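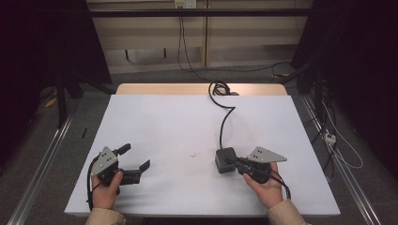 핸드헬드 그리퍼 2대, 흰색 작업대 위

Zirinik 핸드헬드 그리퍼 셀: 설치 및 유지 관리

제품 코드 ZG-1419
공급: Plomen
최종 수정: 2021년 5월 17일

개요
양손 조작용 그리퍼 한 쌍과 작업대, 케이블 일체로 구성되는 셀이다. 작업자가 좌우 그리퍼를 직접 쥐고 파지 동작을 수행하며, 신호는 유선으로 제어 PC에 전달된다. 본 페이지는 설치 후 초기 점검과 정기 관리 절차를 다룬다.

구성
그리퍼 본체(좌, 우)
신호 케이블 2본, 길이 최대 2000 mm
Wirkska 제어 소프트웨어 라이선스
핑거 교체 키트(별매)

설치
1. 작업대를 수평으로 맞추고 상판을 마른 천으로 닦는다.
2. 케이블 여유분은 작업대 뒤쪽에 느슨하게 감아 둔다. 케이블 타이로 조이지 않는다.
3. 커넥터를 체결한 뒤 제어 PC의 전원을 넣는다.
4. 좌우 그리퍼를 한 대씩 여닫아 Wirkska 화면의 개폐 값이 따라오는지 확인한다.
5. 양쪽 그리퍼를 들고 작업 범위 끝까지 움직여 케이블 당김이 없는지 본다.

핑거 암 점검
핑거 암 상단에는 황동색 나사 인서트가 들어 있다. 인서트가 암 표면보다 올라와 있거나 공회전하면 해당 암을 교체한다. 볼트는 손으로 먼저 물린 다음 토크 드라이버로 조인다. 규정 토크는 동봉된 체결표를 따른다. 나사 고정제는 사용하지 않는다. 교체 후에는 좌우 암의 개폐 폭이 같은지 확인하고 영점을 다시 잡는다.
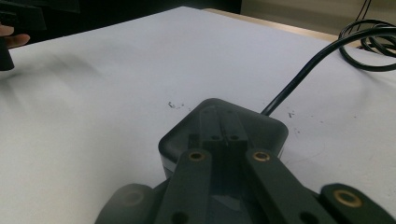

그리퍼 하우징과 핑거 암 상단의 인서트

상판 및 하우징 청소
상판에 어두운 입자가 보이면 그리퍼를 내려놓기 전에 제거한다. 입자가 링크부에 들어가면 개폐가 뻑뻑해진다. 압축 공기는 입자를 하우징 홈 안쪽으로 밀어 넣으므로 쓰지 않고, 소형 진공 흡입기나 부드러운 솔을 쓴다. 회색 얼룩은 이소프로필 알코올을 묻힌 천으로 닦는다. 하우징에는 알코올을 직접 분사하지 않는다.

점검 주기
매 작업 전: 케이블 외피, 상판 이물
매주: 볼트 체결 상태, 링크 유격
3개월: 인서트, 핑거 암 마모, 영점

고장 증상
개폐 값이 끊김: 커넥터를 재체결하고, 반복되면 케이블을 교체한다.
한쪽 핑거만 늦게 움직임: 링크부를 청소한 뒤 유격을 측정한다.
영점이 계속 밀림: 인서트 풀림을 확인한다.

호환
Flanagan 규격 핑거는 어댑터 없이 장착할 수 없다. 어댑터는 9월 출고분부터 키트에 포함된다.

부품 주문 시 제품 코드와 좌우 구분을 함께 기재할 것.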